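How to Sort a Coffee Can of Mixed Screws into a Compartment Box (and Keep It Sorted)

I put this off for three years. We had a coffee can, then two coffee cans, then a bread bag inside one of the coffee cans, and every time I needed a single wood screw I'd dump the whole lot on the table, poke through it for ten minutes, cut my finger on something and give up and drive to Padilla Hardware for a new pack. Then the leftovers from the new pack went in the can. You see how this goes!

So last March I finally sat down and did it, and I've done it for a few other people in the club now, and I have a way of doing it that I like. It takes an evening if you have one can. If you have more than 1,000 loose pieces (I did, I guessed from the weight, see further down) give yourself two evenings and don't try to be a hero about it.

What you need

A small organizer box with a lid that hinges and a grid of compartments. See-through or nearly see-through is best, you want to be able to peek in from the side.
Something flat and light colored to work on.
A magnet, any old one, in a sandwich bag.
A ruler.
Masking tape and a pen.
A few saucers or jar lids.
A good lamp.

That's the whole list. I've seen people buy little trays and tweezers and a magnifier on a stand, and if that makes you happy go ahead, but I've never needed them.

Start with the surface

I know, I know, you want to get to the screws. But the surface makes more difference than the box does. My first try was on our dining table, which is dark with a lot of grain in it, and I lost black drywall screws right in front of my own nose. Small brass ones too. They just sink into the pattern.

What you want is light, plain and matte. No checks, no flowers, no shine. Shiny tops throw the lamp back at you and every glare spot looks like a washer. A board works, or the back of an old shelf, or a big sheet of poster paper taped down at the corners so it doesn't slide.

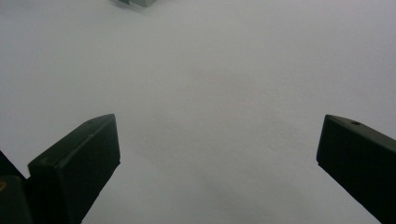

Very light gray, matte, no pattern to fight with.

If yours has a lip around it, great. If it doesn't, roll up a dish towel and lay it along the side where you sit, and that will catch most of what wants to end up in your lap. Wipe the surface down before you start. Sawdust and toast crumbs look a lot like tiny brads.

About the lamp: put it off to one side and fairly low. Straight overhead is fine for reading but when the light comes in sideways each little part gets a shadow, and the shadow is what your eye picks up first.

The first pour

Don't pour out the whole can. I can't say this strongly enough. Pour about a handful, spread it with the flat of your hand (gently, there are points in there) and leave the rest in the can on the floor by your chair.

Now the magnet. Keep it inside the sandwich bag, sweep it over the pile, and the steel jumps up and sticks to the outside of the bag. Turn the bag inside out over a saucer, pull the magnet away and everything drops in. What's left behind on the board is your brass, your aluminum, your plastic anchors, and whatever else has been living in the can. I've found a baby tooth. I've found a key to a car we sold.

Do that with each handful and you'll have two rough piles before you've made a single hard decision.

Sort by kind, then by size

This is where I went wrong the first time. I started by length, and ended up with machine screws and wood screws and one lonely drapery hook all sharing a saucer on the grounds that they were the same length. Useless. Nobody goes looking for "something an inch and a half long."

So go by kind first. Mine came out like this:

Wood screws
Drywall screws
Machine screws and small bolts
Nuts
Washers, flat
Washers, the springy split ones
Nails and brads
Picture hangers and cup hooks
Plastic anchors
Furniture bits (cam locks, dowels, those little shelf pins)
Oddballs

Once a saucer starts to overflow, split it by size, and only then. I split my wood screws into short, medium and long, which took me up to 13 groups, and that's plenty. I've never once wished I had more. If you do metal work or fix bikes you'll want your machine screws divided up by thread, and the easy way to check is to keep one nut of each size on the board and try it on. If it spins down with your fingers, it matches. If it goes half a turn and binds, stop, don't force it, put it with the next size.

Loading the box

Before anything goes in, open the lid all the way and set the box down in front of you, far enough back that your wrists have room to rest. I like it toward the back of the board with the saucers closer in. Then walk the first piece of each kind into the compartment you think you want. One piece each. Look at it for a minute. It's much easier to move one bolt over by a row than to scoop out forty of them after you've changed your mind.

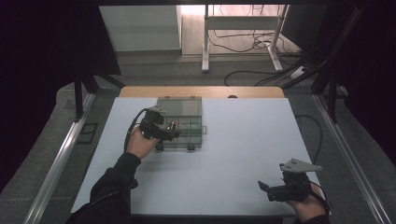 GURSTEAD FIX-IT CLUB | Small Parts & Hardware Bench

A few things I've learned about which compartment gets what. Put the heavy stuff toward the hinge side, so that when you carry the box by the other end it isn't trying to tip over backward. Put the things you reach for most at the front left if you're left-handed and front right if you're right-handed. Keep lookalikes apart! Flat washers and split washers should never be neighbors, and the same goes for two lengths of the same screw – you'll drop one in the wrong place at some point and never notice.

Fill each compartment about two thirds of the way and no higher. A lot of these lids don't press down tight on the dividers, and if the box gets knocked over, anything near the top goes for a walk into the compartment next door. I learned that one in the back of my car on the hill down from Rornavdale, with a box I'd finished that same morning. I pulled over and I may have said some words.

If you have gone over the two-thirds line, the extra goes in a jar with a tape label. The box is for what you use. The jar is the refill.

How I pick up the little ones

With big screws you can just grab. With the tiny ones, don't pinch from above, you'll flick half of them across the room. Slide the piece to the edge of the board with one fingertip and let it fall into your other palm. Or fold an index card down the middle, use it like a dustpan, and pour along the crease. The card is my favorite trick of the lot and I use it for beads and seeds too.

Keep both hands over the work as much as you can. Dropped parts have a way of bouncing toward carpet.

Between handfuls

Clear the board down to nothing before the next pour. Every time. Whatever you can't place goes in the oddball saucer, and you don't get to sit there wondering about it for five minutes (I'm terrible for this). A clean board also shows you right away if you've left a stray set screw behind. 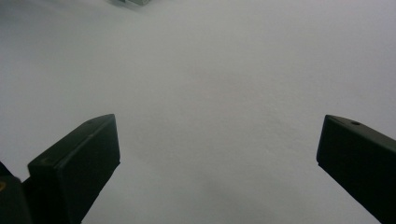 Then pour the next handful and go around again, magnet first. The second and third rounds go so much faster than the first, your hands sort of learn it. By the bottom of the can you're mostly down to dust and bent brads, and those can go straight in the trash. Bent ones, rusted ones, anything with a chewed-up head. Don't save them. I had a whole compartment of stripped screws once and I can't tell you what I thought I was going to do with them.

Counting, if you must

You don't need to count. If you're curious, weigh ten of one kind on a kitchen scale, weigh the whole group, and do the math from there. That's how I came up with my number. At the Stekville swap table they price mixed hardware by the 1,000, so it can be worth knowing if you've got a lot to pass on.

Labels

Masking tape on the outside of the lid, right over the compartment, written big. Include the length for screws. I measure wood screws from the tip up to where the head would sit flush, and anything over 3 inches doesn't fit my box anyway, those live in a jar on the shelf.

Replace the tape when you move things around. It's tempting to leave it because you know what you meant, and then somebody borrows the box.

Keeping it that way

I keep one saucer on the workbench for strays. Whatever comes out of my pockets or the dryer goes in there, and when the saucer's full I put the board out, turn on the radio and sort it into the box in one go. Takes ten minutes, tops. The coffee can now has coffee in it.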